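Plimach: notes on a laundry corner

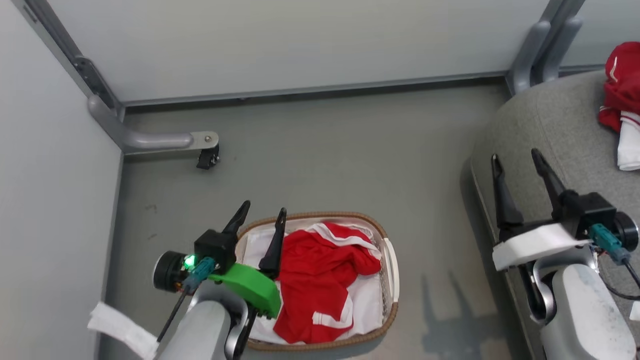 What this is

Plimach is my collection of written notes and photos about one very small job: getting clothes out of a basket and onto a seat, folded, and then getting them put away. It has 1,467 short entries so far. I started it because I kept looking for something plain about household laundry (how crumpled is crumpled? what do people do with sleeves first?) and kept finding stain removal tips instead. Useful, sure, but I know how to get grass out of a sock.

So this is the README. It's long because I get carried away on the subject of baskets.

The corner

Everything happens in the same little corner, with pale gray walls and a gray floor. There's an upholstered seat on the right, also gray, and the basket goes on the floor next to it. That's the whole setup! I wanted somewhere plain so the clothes would be the main thing, and a red garment on all that gray really does jump out at you.

I tried a bigger room first, called Ernum in the older entries. It had a patterned rug and a window that made every white shirt look blue by 4 in the afternoon. If you're reading an entry tagged Ernum, take anything I say about color with a pinch of salt. I left those entries in because the folding notes are fine.

The basket

Oval, with a tan braided rim and a white fabric lining. I'm fond of it. The lining matters more than I expected, mostly for knits, which used to snag on the bare basket I had before. The downside is that white things vanish into it. I've logged a white undershirt as "missing" when it was lying flat against the side the whole time, and there are a few entries where I go looking for a second sock with real feeling.

An oval basket also makes clothes bunch up in a different way than a square one. They slide toward one end and stay there. In the notes I write "left," "right," "near" or "far" for where the pile is sitting, always as seen by a person facing the back wall with the seat on their right. Please keep to that if you send anything in, it saves me so much squinting.

What's in the entries

Each one has the same fields, and most are a line or two:

garment: what I'd call it out loud. Shirt, shorts, towel, pajama bottoms.
color: everyday words only. Red is red. I don't do crimson.
trim: stripes, piping, a contrasting collar, whatever would help you pick it out of a heap.
state: flat, loose, crumpled, or knotted. Knotted is for sleeves tied up in something else, usually a fitted sheet.
where: which part of the basket.
notes: me going on a bit.

The entry for the red piece reads like this:

garment: one piece, maybe sportswear
color: red
trim: white stripes along the edges
state: crumpled
where: right
notes: The white lining shows mostly on the left. Find a stripe before you lift. On a crumpled garment the stripe is the nearest thing you get to a map, and you can follow it along to an edge.

I swear by the stripe thing, by the way. Anything with trim goes faster for me, and plain black leggings take forever.

How things get folded

I have two ways of folding a top and I use them both, which drives my sister up the wall. The first is sleeves in, then thirds, then in half. The second I call the Chin fold: you hold the collar under your chin, bring the sides in with both hands, and let the bottom drop over the edge of the seat. It's quick and a bit sloppy. If the notes just say "folded," it was the first way.

Towels get folded in half and in half again, and shorts get one fold down the middle. Fitted sheets get rolled up and hidden, and I won't be taking questions on that.

What's not in here

No washing instructions, no detergent, no ironing. I don't record fabric content unless the label is right there in front of me. I also don't have much baby clothing or anything with a lot of buttons, so if you need dress shirts you'll be disappointed. Sports clothes and towels are badly over-represented, because that's what my house produces.

I'd say it's good for writing about chores, for planning a laundry space, or for settling an argument about where the basket should go. It's a poor guide to how everybody does laundry. It's one household with strong opinions.

Where the files live

There's a full set and a smaller one. The smaller one is called Sistano and has 500 entries, picked so the garment types are a bit more even (fewer towels, thank goodness). Start with that if you only want a feel for it. The full set is one long text file, oldest first, and I don't reorder it.

Known problems

49 entries have no "where" field. I was still making up the fields and didn't think I'd care. I do care, and I'm filling them in when I can work it out from the notes.

"Loose" and "crumpled" overlap. My rule now is that if I can find the neckline without touching anything, it's loose, but the early entries were done by mood.

Some socks are logged as pairs and some as singles. I'm sorry. I'll fix this in July, when the house is quieter.

Sending things in

Yes please! Plain text is fine, use the fields above, and tell me what shape your basket is. If your lining isn't white I'd love to hear whether you lose fewer undershirts.

Kept by Esperanza Gallardo. Use it however you like, and a mention of Plimach would be nice if you do.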